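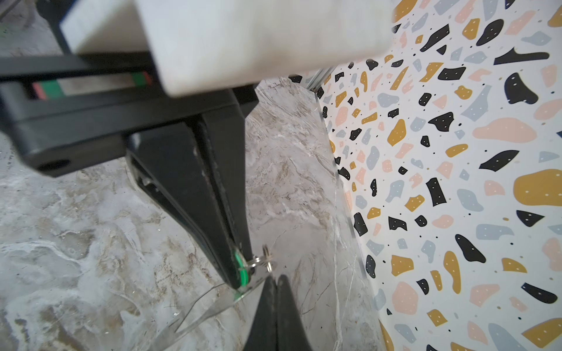
Silvery split rings, with a clear plastic piece close by.

The small ring in your pocket

I broke a thumbnail on a key ring in December, on the doorstep, in sleet, trying to put my sister's spare on with mine, and I said something about the thing that I have since taken back. I've spent a good part of the months since then looking at key rings, buying key rings, asking strangers in cafés if I could look at theirs (most people say yes, and then apologise for the state of them) and I am now a complete convert. What a lovely bit of metal it is! A short length of flat wire wound round on itself, with two ends and no moving parts, and it will hold your whole life together for years at a stretch.

Its proper name is a split ring. Most of us say "key ring" and mean the ring, the keys, the bottle opener from a wedding and the plastic tag all at once, so for the sake of this article the ring is the ring and everything hanging off it is the clutter. I say that with love. The clutter is half the fun.

Oriana Garrido has a stall in the covered market at Hernenness, between the cheese and the shoe repairs, and rings of one sort or another are nearly all she sells. She keeps them in shallow drawers that used to hold embroidery thread, sorted by width across the outside. The smallest would go on a cat's collar. The largest is a great hoop like a jailer's, which she sells mainly to schools and to one man with an allotment.

I went to see her at eight in the morning, before the market gets going, and she tipped a drawer out on the counter for me without being asked.

"Feel that one," she said. "Now feel that one."

The first was thin and a bit whippy and opened with hardly any effort. The second put up a fight. They looked the same to me, and cost nearly the same, but Oriana can tell them apart by dropping them on the counter, and she did this for me several times over until I thought I could hear it as well. The good one has a shorter, brighter sound. She likes a hardened steel ring with a nickel finish for house keys and a stainless one for anyone who swims or sails or works in a wet kitchen. Brass she'll sell you if you want it for the look, and it does look wonderful after a year or two of handling, but it's softer, and she wouldn't hang a car key on it.

Her other great subject is edges. Run a fingertip round the inside of a cheap ring and you may find a burr where the wire was cut, and that burr will chew at a leather loop or a ribbon every time you take your keys out. A better ring has had its ends ground down. Some have the ends flattened into a little ramp so that a key will slide on with a push, and once you've had one of those it is very hard to go back.

Getting keys on without tears

So, the thumbnail. I asked everyone I met how they open theirs, and the variety was a joy. Butter knives came up a lot. So did teaspoons, the edge of a coin, a nail file, teeth (please don't) and the blade of a pair of scissors (please don't do that either). Oriana uses a staple remover, the kind with jaws, pushed in between the coils so that they part just far enough. I'd never heard of this and tried it that same evening with the one from my desk, and it's marvellous. The key goes into the gap, you let go, and then you feed it round the two turns until it drops free.

If you haven't got a staple remover, slide the first key on a quarter turn and use its own thickness to hold the gap for the next. That works for a whole bunch, one behind the other like children going through a gate. Take them off in the same way. And if the ring has been forced so wide that daylight shows between the coils when it's closed, let it go. It won't spring back, and some day a key will walk off it.

Lots of people put several rings together, and I've come round to this as well. Two or three small ones linked to each other let the bunch fold flat in a pocket, where one big one makes a lump. It also means you can take the car key off for the garage and leave the rest alone. The trick is to keep the connecting ring a size larger than the ones hanging from it, otherwise they ride over each other and jam at exactly the moment you're holding the shopping.

The clear ones

Now for the clutter, and above all the clear plastic kind, which I had always thought of as the poor relation of the family. You know them: a see-through tag, or a thin little case you can slip a picture into, or a shaped piece with nothing in it at all, just catching the light. I had several in a drawer and had never looked at them properly.

Wulan Nugroho changed my mind about that. She lives at Irkness, at the top of a very steep lane, and she collects plastic fobs and has 176 of them, a figure she gave me straight off. They are laid out in a plan chest on sheets of white card, and on a bright afternoon she pulls the drawers right out and lets the sun get at them. The whole ceiling goes speckled. I made a noise, I think.

Her favourites are the plainest. She showed me a clear oblong from Vollusmont, a maker of shop fittings that turned out fobs for hotels for a few years and then gave it up, and I'd have walked past it in any charity shop. It has a bevel cut all the way round, very narrow, and when you tip it the bevel goes white and then vanishes. There's no lettering or colour on it. She paid 80 pence for it in a box with a broken torch and a door stop.

"People want the ones with something inside," she told me. "Flowers and glitter and so on. I want to see what it's sitting on."

I've thought of that a good deal. A clear fob borrows from whatever is under it. On a wooden table it goes honey-coloured, on a newspaper it fills up with print, and on one of those marble-patterned worktops with plenty of veining in it you can hardly find the thing, only a line of shine to show where an edge might be. (This is a drawback if you are late for a train.) Glass does the same, of course, but you wouldn't want glass in with your keys.

They scratch, and there's no getting round it. Keys are hard and plastic is soft and they live in the same pocket. Wulan says the worst damage is done by grit, so turn your pockets out now and then and give the fob a wash in lukewarm water with a drop of washing-up liquid. Dry it with something soft. A kitchen towel will leave fine lines on it, which I know because I'd been using one. Light scratches on thick acrylic can be rubbed out with a plastic polish and a lot of patience, in small circles, and I did one of mine while listening to a play on the radio and it came up beautifully. Keep spirits and nail varnish remover well away: some clear plastics go cloudy, and a few will craze all over.

Where they break is at the hole. The ring pulls on that one spot all day long, and on a thin fob you may see a tiny white line running out from it to the edge. When that shows up, retire the fob to light duties on a shed key or a zip. Better still, put a small jump ring or a loop of cord between the fob and the main ring when it's new, so that it can swing about freely. Wulan does this with all the ones she carries herself. She has 14 in use, on various bags and cupboards, and swaps them over when the mood takes her.

A place to put them down

I asked both women where their own keys live when they're at home, expecting something grand, and Oriana said on the bread bin. Wulan has a brass hook by the back door at shoulder height. I've tried both and I'm a bowl person, but a shallow one, so that I can see what's in it, and with a scrap of felt in the bottom to quieten things down. I found mine at Tambunan, the secondhand shop behind Hernenness station, where they also have a basket of loose rings and fobs by the till. It's a wonderful basket. Go through it right to the bottom, and take a cloth, as your hands will be grey by the end.

My own bunch has been through some changes. It was one tired ring with nine things on it, of which I could name six. I tipped the lot out and tried every key in every lock I own, and three of them fit nothing at all. One was very old and rather handsome, so I've kept it. The rest now hang on two linked steel rings from Oriana's second drawer, ends nicely ground, with a clear fob on a loop of green cord that Wulan gave me from her box of doubles. There's a chip out of one corner. When I put my keys down on the kitchen windowsill first thing it throws a small bent patch of light on to the side of the kettle, and I've been late leaving the house more than once for looking at it.

My sister's spare is on there too. It took about ten seconds, with the staple remover, and she has since asked for it back.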